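Bench automation at Stedden

Bench automation at Stedden refers to the introduction of robotic arms for handling small plastic parts at the firm's workshop in Barnitz. The workshop makes white plastic parts for furniture kits and teaching models. Until the change, all sorting, placing and fitting was done by hand at long benches, mostly in four-hour shifts.

Background

The first arm was approved after a review by Napaporn Yensuk, then head of production. Her report found that a fitter on the busiest bench made 635 placements in a shift and that sore wrists were the most common complaint on the floor. It recommended moving the repeated placing work to machines and keeping inspection with staff. A trial began in August on one bench and was later extended to a second line, known in the workshop as Lomer.

Method

Parts used in setup and practice runs carry square black-and-white markers, which the software reads to work out where a part is and which way it is turned. A printed board with larger markers is used to check the cameras. The arm works over a black tabletop with a low white border. One camera looks across the table and another sits close to the gripper – fitters call this the near view.
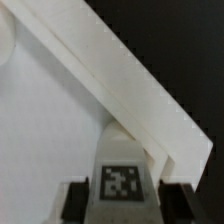
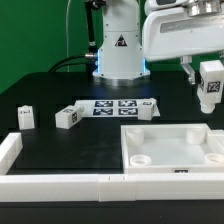
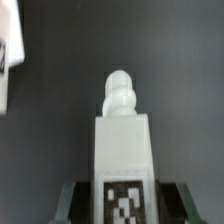

Vichien Kaewsai wrote in the staff newsletter that the arm had spared his hands but changed his day more than he expected. He used to talk with the person across the bench while he worked, and he now spent most of a shift watching a screen and waiting for a stop. He asked for watching duty to be rotated, and this was adopted on both lines.

Effects on staff

No positions were cut during the trial. Almost 30 fitters were retrained to set out parts, clear stops and check finished pieces. Pay grades were a longer dispute. Waraporn Yimyam argued for the fitters that clearing a stop was skilled work and should be paid as such, and a higher grade was agreed on 5 Jun 2021. Some older fitters chose to stay on the hand benches, where short orders of under 100 pieces are still made up – setting up the arm for these takes longer than the job itself.

See also: Czarnecka line; Hand fitting; Shift rotation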